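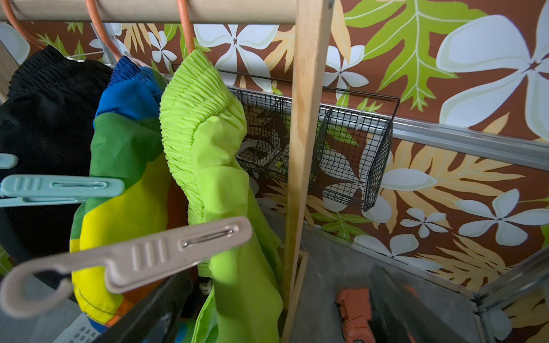

先把架子搭稳

Dinuna 的挂衣角终于像个样子了！给这个项目起名的时候我连机械臂的底座都没装好，现在横杆上已经能挂短裤了，光是看着就高兴。

架子是纯木工活，一根圆木棍做横杆，下面靠木条撑着。第一版我图省事，立柱直接拧在一块小木板上，机械臂一松手，整根杆子就跟着晃，晃得衣架钩子自己往旁边溜。后来换成浅木托盘做底座，立柱脚固定在盘里，好多了。托盘还有个意外的好处：掉下来的螺丝都老老实实待在里面，不会滚到桌子底下去（我为了找一颗 M3 趴过地板，趴过的人都懂）。

衣架选了橙色塑料的。一开始用的是透明的，识别起来要命，边缘一会儿有一会儿没有，换成橙色以后当天晚上就顺了。墙纸是大花大叶子的热带图案，我本来担心背景太花，还想过拿灰布遮起来，结果懒得遮，就这么跑了，橙色在棕底上够跳，影响没我想的那么大。绿叶子倒是会和那条柠檬绿的衣物打架，这个还没解决，先记着。

衣服为什么挑松紧腰的

好几个人问过我为什么不从衬衫开始。衬衫有领子有扣子，看着难，其实肩膀那条线很好认，挂上去也不怎么变形。松紧腰的东西才好玩！腰那一圈皱在一起，夹爪捏住一边，另一边就缩回去，每次缩的样子都不一样。我喜欢这种不听话的东西。

夹子用的是家里晾衣服的那种塑料夹，带一小截金属弹簧丝，米色和浅水蓝的混着用。夹爪去捏夹子尾巴，正着捏没问题，稍微歪一点就打滑，好在夹柄上有凸起的防滑棱，我顺着棱的方向调了夹爪的角度，手感（如果机械臂也有手感的话）一下子就踏实了。

墙上的网篮挂在铝导轨上，可以左右推。黑色那只离横杆近，胶带之类的随手往里扔。导轨真的值得装，我前后挪了好几次位置，一个新孔都没打。

拆成小步，慢慢来

现在的流程分 6 步，从拿起空衣架到挂回横杆。最费劲的一步是抓钩子。钩子是弯的，夹爪要从侧面进去，夹在弯和直之间那一小段，太高了会顶到横杆，太低了衣服一沉，整个衣架就转起来。我把三角形开口夹爪的闭合速度降下来，又把腕部的线重新理了一遍，免得转到一半被线拽住。

周二晚上连着试了 17 次，成了 14 次。剩下的几次都是衣服自己滑下去的，钩子倒是一次没丢。我高兴得给自己煮了碗面，回来又看了一遍录像。

深色衣服还是麻烦。黑色的布料一打褶，相机里就是一团，哪里是肩、哪里是腰完全靠猜。我在灯的位置上折腾了两个晚上，从侧面打光会好一些，褶子能看出层次来。腰上那圈缝线是最好用的线索，一排一排的褶皱，认准它再下手就稳得多。

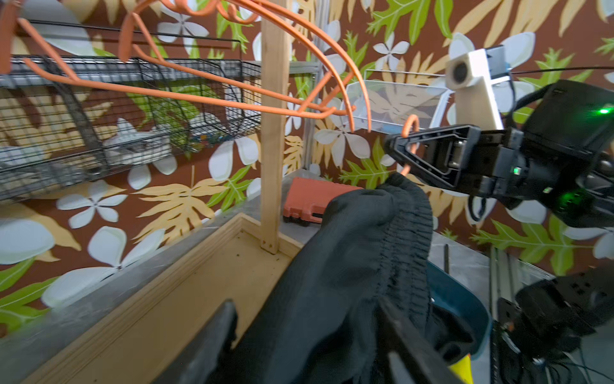
Manon Sawatzky 看完初稿回了我一句，说抓钩子那步别光降速度，把夹爪内侧贴一层薄硅胶试试，她那边这么改了以后，衣架几乎不转了，就是硅胶要勤换，磨得快。

这个主意我马上就要试！手头正好有一卷硅胶片，裁成细条贴上去，先贴一侧看看。要是贴了以后夹爪合不拢，就得回头改手指的零件，那又是一整晚的打印时间，不过我也不急。

接下来还想做的：给横杆加几道浅槽，让衣架之间自己拉开距离；深色衣服单独采一批数据；桌上的线该收一收了，底下那一团我自己看了都头疼。槽的深度还没定，打算先在废木棍上锉几道，有做过类似横杆的朋友请在下面留言，尺寸写得越细越好。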